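Saving the Voices of the Fesness Light

5 min read

I got my ham license late, well past the age when you're supposed to be soldering things in your parents' garage, and for the first year I mostly listened. I liked the weather chatter and the long arguments about coax. What finally got me to push the talk button was a lighthouse.

The Fesness light sits at the end of a gravel road that eats mufflers. Every July the Stanircombe club hauls its gear out there for one weekend and puts the old place on the air, and the goal is pretty simple: talk to as many people in as many countries as we can, and tell every one of them where we're calling from. My first year we made 41 contacts on the opening evening and I thought we were kings of the world. (The club down the coast had done that before lunch.)

You sleep badly on these weekends. The antenna is a wire strung from the gallery rail to a fence post, and when the wind gets up it hums, and you lie there in your sleeping bag listening to it and wondering if the knot will hold. Then at 3 a.m. somebody shakes your foot because the band is open to the Pacific and it's your turn in the chair. I've never been so cold or so happy!

What I didn't know until my second summer was that there were tapes. A whole crate of them, reel-to-reel, from the years when the station still had keepers and the keepers still talked to passing ships. They'd been sitting in a damp cupboard under the stairs with a bag of cement. Most of the boxes were labeled in pencil — just a year and sometimes a boat's name. We carried 39 reels out to the cars wrapped in beach towels.

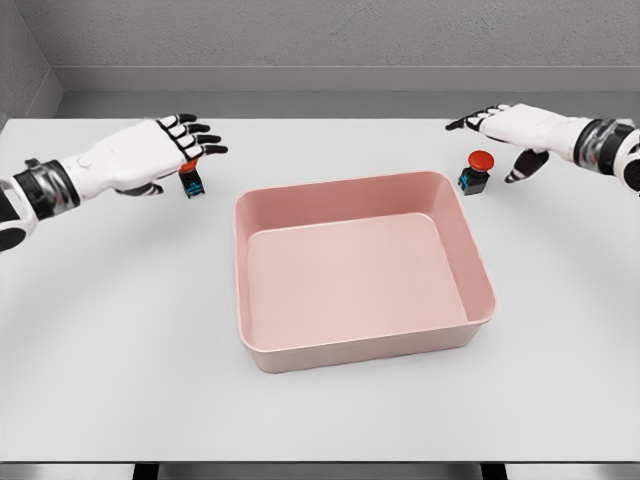
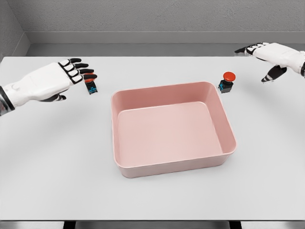
White robotic hands on either side of a pink bin, computer-rendered.

Getting the sound off old tape is slow work, and you do it in real time. A reel that runs an hour takes an hour, plus the time you spend cleaning the heads and swearing. We borrowed a Plarkov deck, a big gray beast that weighs as much as a calf and smells like a hot toaster, and set it up in my dining room. I ate dinner on the couch until spring.

Of the 39 reels, 31 had something on them we could use. Some of it is dull, and I love it. There's a man reading barometer numbers in a voice like warm gravel. There's a dog. There's one long stretch where two keepers argue over whose turn it is to paint the railings, with the set wide open the whole time, so every trawler within range must have heard it. And there's a Christmas greeting, very formal, that stops halfway through for a coughing fit and then starts again from the top.

We put the best pieces online with a little help from Mbeki, the sound archive two towns over, and almost 1,000 people listened in the first month. I'd have been pleased with 20. Letters came too, a few from families who recognized a grandfather, and one from a woman who was pretty sure the dog was hers.

So this summer we're trying something new. Between contacts we'll play a short clip in the lighthouse kitchen for anyone who comes up the road, and there'll be a chair and a spare headset if you want to try the radio yourself. Bring a sweater, even if it's baking in town. The kettle takes forever and the good mugs go early.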